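Sorting dark laundry: a revised method

Posted in April, filed under Household

I have changed the way I deal with dark clothes and am writing it down while the details are fresh. The earlier post on drying racks covered everything up to the point where the washing comes off the line. It stopped there, and a couple of readers asked what happens next. For a long time the answer was a heap on the bed, which got moved to a chair at night and back to the bed in the morning.

The difficulty with dark clothing is contrast. A pale shirt in a pile of mixed colours can be found by eye. Black on navy on black cannot, at least not in the evening under a warm bulb. I used to pull at a sleeve and get a trouser leg. Folding on a dark surface makes this worse. I tried it for a month on a charcoal bedspread and gave up after putting two navy tops away inside a pair of trousers.

The surface I use now is the bed itself, stripped back to the bottom sheet. Ours is a white one with printed roses, bought by my sister-in-law Renata Domínguez from a market stall in Avotberg. The white ground shows up every edge and every bit of lint. The quilt goes up against the wall at the head end, and the blanket is pushed to one side. I do not fold either of them at this stage, as they both go back on within the hour.

I work in daylight if I can. The window in that room gets usable light until 15:00 in spring. After that the navy and the black start to merge, and I leave whatever remains for the next day.
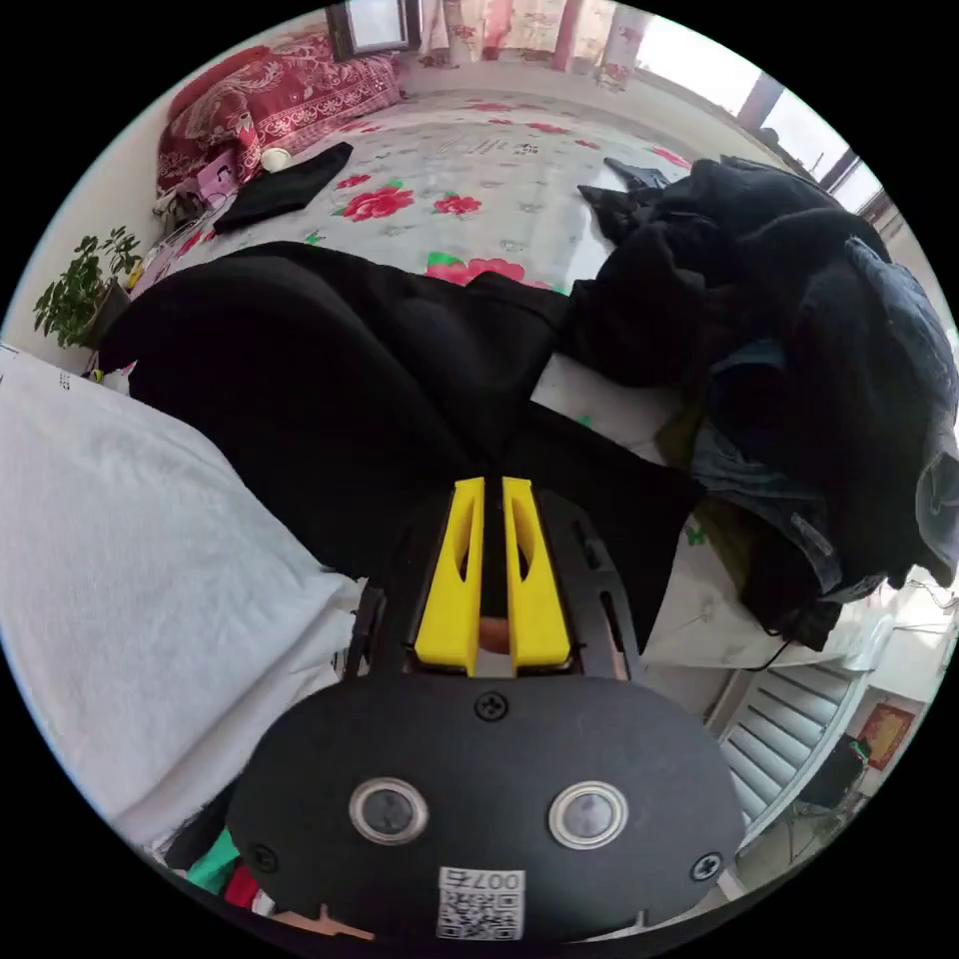 Dark load on the rose sheet, heap to the right.

The order of work is as follows. The whole load goes down on the right-hand edge of the bed as one heap. One garment at a time comes off the top and is spread out in the middle. Large pieces are dealt with first, as they take the most room and cover everything else if left. I smooth from the collar or waistband outwards, check the seams and pockets, and then fold. Finished pieces go to the upper left. The direction never changes, so I can be called away to the phone and still know which side is done when I come back.

Large black garments need more care than the rest. Any crease pressed in by a bad fold shows as a grey line on black fabric, and some of mine have kept such lines through several washes. I fold lengthways first, then in thirds, with the outer face turned inwards. Turning the face in also keeps blanket fluff off it. White fluff on black cloth is the main fault with this arrangement and I have not fully cured it. A damp hand removes most of it. The sticky roller removes more, but the refills cost 1,132 for a pack at the corner shop and I go through them quickly.

Denim goes last. It is stiff and heavy, and if it is folded early it ends up at the bottom of a stack where it props everything above it at an angle. Jackets I prefer to hang, and I only fold one if the rail is full.

A note on weight. I put a full dark load on the parcel scale before and after a night on the rack, and the difference was 1,774 grams. The scale reads in single grams but I would not trust it to better than ten. The point of the exercise was to see whether one night was enough. I weighed the same load again the following evening and it had lost very little more. One night will do, provided the radiator is on low and the waistbands are turned out.

Storage is unchanged from the Zillport flat: tops in the second drawer, trousers in the third, and anything too thick for a drawer on the shelf. Javiera Vergara wrote to recommend filing clothes upright, as she does in her own chest of drawers. I tested this with the T-shirts and it works for them. Thin knitwear slumped as soon as a few pieces were taken out, and I have gone back to laying it flat.

One thing remains to be sorted out, and that is somewhere to put single socks. At present they go in a shoebox, and the shoebox is full. I will go through it when the next dark load is done and report the number of pairs recovered.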